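Packing floor operator, days — Peltholm, Dindell site

So we're hiring again! I run the packing floor at Peltholm, and I asked to write this one myself, because the last ad made us sound like a spaceship and two people turned up expecting to write code.

You won't be writing code. You'll be looking after two packing cells, each with an arm that picks small household parts out of crates, and you'll be doing the bits the arms can't manage. There are more of those than you'd think. Shiny things, floppy things, anything nested inside another thing (lids, I'm looking at you). On a decent shift one cell gets through 928 picks, and the target they gave us is 1000, so there's some grumbling on both sides of that number.

I started here when it was all hand packing, and I'll tell you plainly what's changed. My shoulders are better. I walk less and look at screens more. The job used to be loud and sociable, eight of us along one bench, and now people are spread out, so we fixed the breaks so that everybody stops together at 10 in the morning. That one was a fight and I'm glad we had it. No one on my floor was let go when the cells came in, but four people moved over to the Grundholm warehouse and I still miss having them around.

What a day looks like: you load crates, swap fingertips on the grippers when they get worn, clear a jam, teach the arm a new part with the handheld controller (we'll train you, it takes a couple of weeks to feel easy), and write down what went wrong in the Lai log. Please write it down. Half of our fixes came out of somebody's cranky note in that log, and the people who maintain the cells do read it.

You'd suit us if you're patient, you don't mind repeating a thing until it behaves, and you'll hit the stop button without asking permission first. Packing or kitchen or sewing work all count as experience with me. No degree needed. You'll be on your feet for a good part of the shift and lifting light crates.

It's full time, starting in December, 7 a.m. to 3:30 p.m., paid training from the first hour. There are 135 of us on the site, the parking is free, and the canteen does a very good soup.

To apply, send a few lines about yourself to the Dindell site office and put "packing floor" at the top. A résumé is fine but I'd much prefer the few lines — tell me about a job you got good at and how long it took.
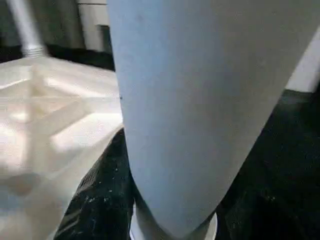 If you'd like to see the floor before you decide, say so when you write and I'll walk you around one afternoon. Wear flat shoes!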